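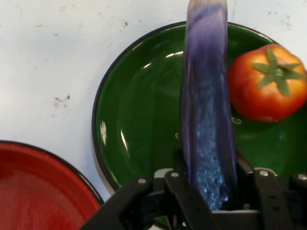
Manipulation Data Team, Briston

**Progress report to the Jutel program office, July**
Work package: demonstration collection for the two-plate sorting task

## 1. Status

Collection is on schedule. The target for this work package is 2,000 accepted demonstrations, and 1,070 had been accepted when the July set was closed. A further 57 are in review and are not counted in that total. We expect to reach the target within the current budget period without additional arm time.

No change to scope is requested. One change to the annotation procedure is described in section 4, and one decision is needed from the program office (section 6).

## 2. Task definition

Each episode is a single pick or place carried out by an operator driving the arm by teleoperation. The work area is a white table with a green plate and a red plate. The objects are produce items, among them an eggplant and a tomato. The operator receives one written instruction per episode, in the form "take the eggplant out of the green plate" or "put the tomato in the red plate", and stops the recording when the gripper has cleared the object or the plate.

Three things vary between episodes:

- the starting position of each object, drawn from a list generated before the session
- the position of the plates, moved at the start of each block
- the wording of the instruction, taken from a pool of seven phrasings per goal

Lighting and table height are held fixed for this work package. Variation in both is planned for the next one and has not been started.

The eggplant accounts for a larger share of the episodes than any other object. It is long and slightly curved, and the grasp point matters more than it does for rounder items. In early trials the policy tended to close on the middle of the body whatever the instruction or the object's angle. We have therefore asked for grasps at either end as well as at the middle, with the object lying at different angles across the plate. Where an end grasp leaves the eggplant upright in the fingers, the operator continues the episode as normal. Upright carries are useful because the object then hides a good part of the plate from the wrist camera, and the policy has to cope with that view at run time.

## 3. Recording setup

Two views are kept for every episode: one from the camera on the arm just above the gripper, and one from a fixed camera covering the table. Joint positions, gripper opening and operator commands are logged with the video and aligned by timestamp. An episode with a gap in any stream is rejected automatically at upload.

The wrist view shows the fingers and the object at close range but loses most of the table once something is held. The fixed view keeps both plates in sight for most of the motion, though the arm covers part of the red plate when it reaches in from the left. We looked at moving the fixed camera to reduce this and decided against it. A move would split the set into two camera positions, and the wrist view covers the same area during most approaches.

The tabletop has picked up stains and scuffs. We have left it as it is. Cleaning or replacing the surface partway through would give early and late episodes a different background, and a model could learn to use the difference.

Operator booking was moved to Pretix at the start of the period. Sessions are now released in fixed blocks and the arm is idle less often between operators. Booking records are kept apart from episode data and hold no recordings.

## 4. Review and annotation

Every episode is watched once at normal speed by a reviewer who did not record it. The reviewer marks it accepted, rejected or held. The main reasons for rejection in this period were:

1. The instruction and the action did not match, usually the right object going to the wrong plate.
2. The operator paused for a long time above the object before closing the gripper.
3. The object was pushed against the rim of a plate before it was lifted.

The third type was rejected outright until this period. We now hold such episodes and label them as recoveries if the operator completes the instruction afterward. The early policy has very few examples of what to do after a poor first contact – most accepted episodes are clean from start to finish. Recoveries are stored under a separate tag and can be left out of training at no cost. All 57 episodes now in review are of this type.

Approach direction has also been added as a field. It is filled in by script from the joint log and checked by the reviewer.

- **Green plate, eggplant episodes.** The gripper comes down over one end of the eggplant with the tomato left in the plate beside it. Episodes with a second object close by are tagged "shared plate" and are sampled separately at training time, so that the policy sees enough of them to learn which object the instruction refers to.
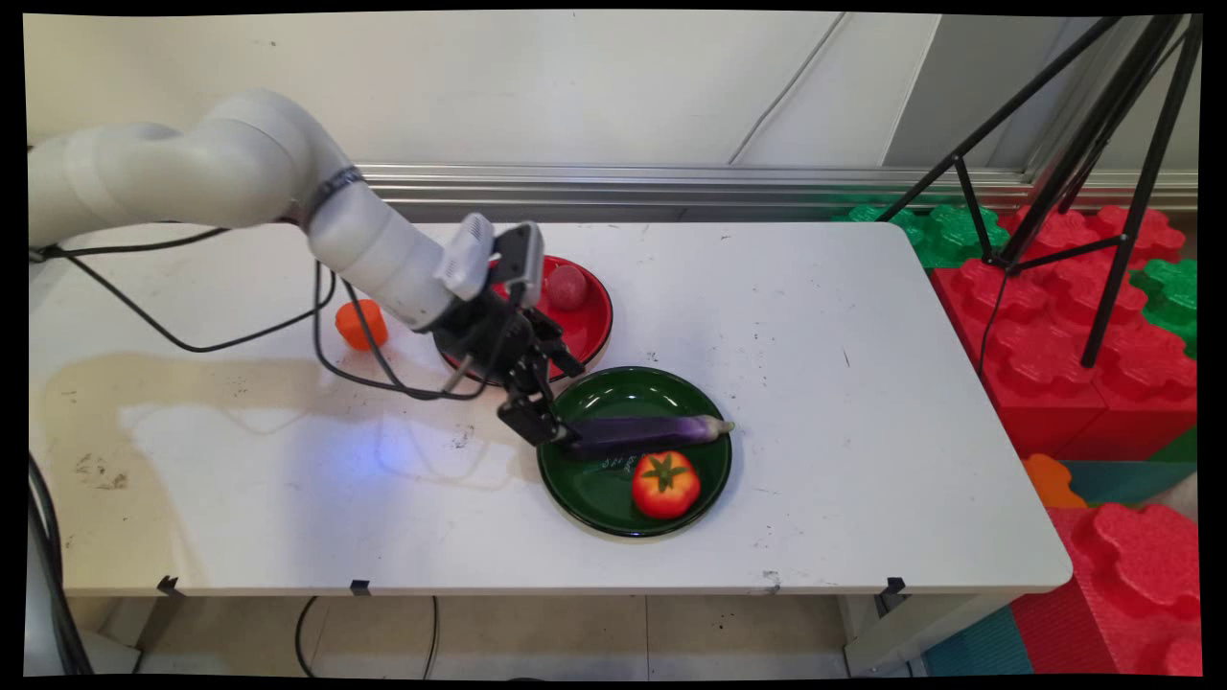 - **Red plate episodes.** These are behind the green plate episodes in number. Part of the shortfall comes from the plate's usual position farther back on the table, where the arm blocks more of the fixed view and reviewers hold more episodes for a second look. The next blocks will place the red plate nearer the front more often.

## 5. Risks

Operator habit is the main one. Experienced operators settle into one path for each object, and the data narrows as they get faster. Blocks are now assigned so that no operator records the same object in consecutive sessions.

Storage is adequate for the full target at the present video settings. The Antoniadis archive copy is made after each block and was restored once in July as a test. The restored files matched the originals.

## 6. Decision requested

We ask the program office to confirm whether recovery episodes count toward the 2,000. Our preference is that they count once reviewed and tagged. If they are excluded, the extra sessions can be fitted into the existing arm allocation, but the red plate blocks would have to run later than planned. An answer before the next set of blocks is released for booking would let us fix the order of sessions.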